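Hurngate Household Sorting Set
Data card, revised November 22, 2020

Summary

The Hurngate Household Sorting Set is a collection of records on how ordinary household articles are grouped, cleared from a table, and placed into baskets. It is maintained by the Trarnunlow office and is distributed to partner institutions for research and teaching. This card describes the articles, the workspace, and the conventions used in labeling.

Scope

The set covers small cleaning appliances, their detachable parts, soft and rounded articles, and the containers that receive them. Kitchenware, clothing, and paper goods are outside its scope and are held in a separate collection, Pomare, which has its own card.

Each session is limited to a single tabletop and may include up to 28 articles. Sessions are stored in separate folders, each with an inventory sheet and a plain-text file of remarks. The inventory sheet is completed before sorting begins and is not amended afterward. Corrections are entered in the remarks file.

Articles and containers

Articles are listed by general type and color. Handheld vacuum cleaners are entered as appliances. Nozzles, wedge-shaped heads, and flat bases are entered as parts, even when the appliance to which they belong is on the same table. Where the purpose of a part cannot be established, the entry reads "part, unspecified" — labelers are asked not to guess.

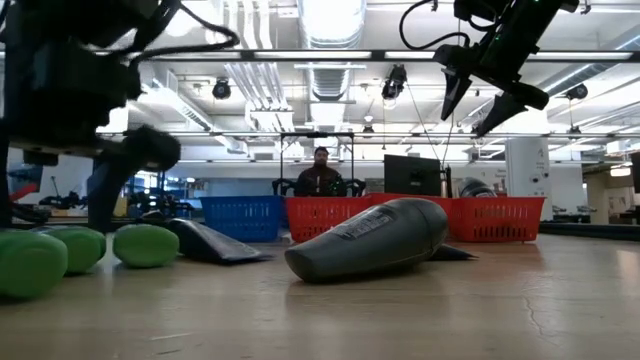
Containers are plastic baskets with perforated sides, entered by color and by their order from left to right. A basket is never entered as an article, and its contents are recorded only when they can be identified above the rim or through the openings in the sides. Two baskets of the same color in one row are given the suffixes A and B.

Rounded green articles are entered under "soft goods, small" without further description. An earlier version of the vocabulary divided this group by shape, but the division was applied unevenly and was withdrawn in June.

Labeling

The vocabulary contains 60 terms. Lavanya Bangera prepared the current list, and Wolfram Kröger reviewed it against the inventory sheets. Disagreements between labelers are kept in the record, with both terms shown.

Known limitations

Text on product labels has not been transcribed. Dark gray parts are frequently confused with one another, particularly bases and attachments, and users should treat these two terms with caution. Folders 8 and 9 use the former vocabulary and have not been converted.

Access

Requests should be addressed to the Trarnunlow office and should state the intended use. Copies are supplied through the Zallex archive service. Redistribution requires written permission.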